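Print | E-mail

Fleta Adds Silver Bangles to Its Fall Line

PLORKTON – Jewelry maker Fleta will begin selling a line of sterling silver bangles on Thursday. The bangles come in two widths and were designed by Everaldo Vasconcelos. The first run is 282 pieces – each one stamped inside the band. Owino will carry them in its Plorkton store through October.

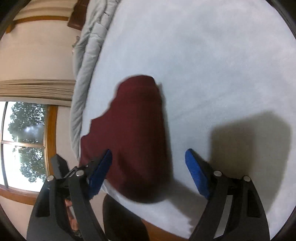

Folded maroon fabric on a white sheet.

Orders ship in a gift box.

Print | E-mail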